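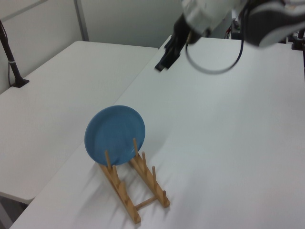

Blue matte plate in a wooden peg rack

Matte glaze plates covered in gray pencil marks - ruined or fixable?

Posted by Yesenia Aguirre, Aug 16, 2026

I finally bought grown-up dishes this summer and I love them so much! They're stoneware with a matte glaze, and the first month they looked perfect. Now the dinner plates have thin gray lines all over the middle, like somebody went at them with a pencil. I can't feel the lines with a fingernail. Dish soap does nothing, and neither does the dishwasher. Are these scratches in the glaze? Did I already wreck a set of 13? We use ordinary steel knives and nothing fancy. I'd also like to know if the drying rack matters, because my sister swears I should be stacking them flat on a towel.

Drollden

Good news, those are almost certainly not scratches! What you've got is metal rubbed off your knives and forks. A matte surface is a tiny bit rough, so it works like very fine sandpaper and the steel leaves a streak behind. Your fingernail test is a good sign.

Get a powdered cleanser with oxalic acid in it (check the label) and some rubber gloves. Wet the plate, shake on a little powder, add enough water to make a paste and rub in small circles with a soft sponge. Let it sit for a minute if the marks are stubborn, then rinse really well and wash with soap like normal. Don't mix it with bleach or any other cleaner. I did 11 plates and a serving bowl in one evening and was grinning the whole time - it's so satisfying to watch the lines go.

Try it on the back of one plate first. Some colored glazes can go a little patchy if you scrub hard, and you can't put that back.

They will come back, by the way. I do mine every few months.

Oso

just use baking soda. works fine on my mugs

Cornetti

Baking soda does help with light marks, and it's what I'd reach for first. For the heavy ones I'm with Drollden.

On the rack: stand them up! Unglazed foot rings hold water, and air gets to both sides when a plate is upright. Flat on a towel, the bottom one stays damp for ages. I love a wooden peg rack for this, just let the rack dry out too and rub in a little mineral oil when it starts looking chalky. In the cupboard I put a square of felt between plates so the rough feet don't grind on the one underneath.

Related topics
Can I put crackle glaze in the microwave?
Tea stains inside a white teapot
Mineral oil or beeswax for cutting boards?
Best way to pack plates for a long move
Small chip on a bowl rim - still safe to use?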